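4.2 What the comment logs told us

I'll admit I came to this part of the study expecting to be bored. Comment spam on small blogs felt like a solved problem, and I figured I'd spend a Friday skimming the logs and then get back to the fun stuff in Section 5. I ended up going through all 2835 comments by hand, with a pot of coffee and a spreadsheet that got uglier by the hour.

A quick reminder of the setup from Section 3. We had five blogs, all running the Prekia comment plug-in, and all written by people who post because they like to. Ronmont is a gardening diary. Drivwood is a workshop and tools blog, and the busiest of the bunch by a long way. The other three are smaller and asked us to keep their names out of it. Every comment was saved before any filter touched it, and the blog owners kept moderating the way they always had.

The first surprise was how polite the junk is. I was looking for links to pills and casinos, and I did find some, but most of what I tagged as spam was praise. "Great post, very useful, I will share with my brother." The link hides in the name field, where a lot of readers never click and where the older filter never looked. Diarmuid Cronin went through the same comments without seeing my tags, and this was the group we argued over most (he's a softer touch than I am, and he'll tell you so himself).

We settled it with a rule. If the comment could be pasted under any other post on the same blog without sounding odd, and the name field carried a link to a store, we called it spam. Comments with no link stayed in, however bland they were. 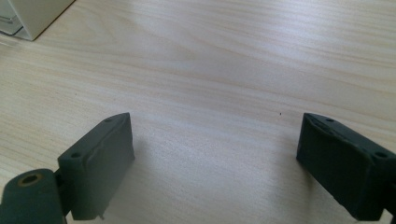

Figure 3. Light wood tabletop with two dark gray gripper fingers.

Once we had the rule, the second pass went much faster. It also changed how I felt about timing. Mac Mathúna argues that spam comes in bursts at night, and our two bigger blogs do show that. The small ones don't. Their junk drips in all day long, often under posts that are years old and haven't had a real reader comment in ages.

That matters for one of the settings people ask me about most, which is closing comments on old posts. Prekia lets you pick a cutoff in days. We tried 40 on paper, just by marking which comments would have been shut out, and it caught about half of what we'd tagged. It also would've shut out a handful of lovely, rambling notes from Ronmont readers who had found an old post on pruning and wanted to talk about their own trees -- and the owner was very clear that she'd rather delete junk every morning than lose those.

So I don't have one cutoff to hand you. We kept the setting as a variable and carried it into the filter tests, which come next.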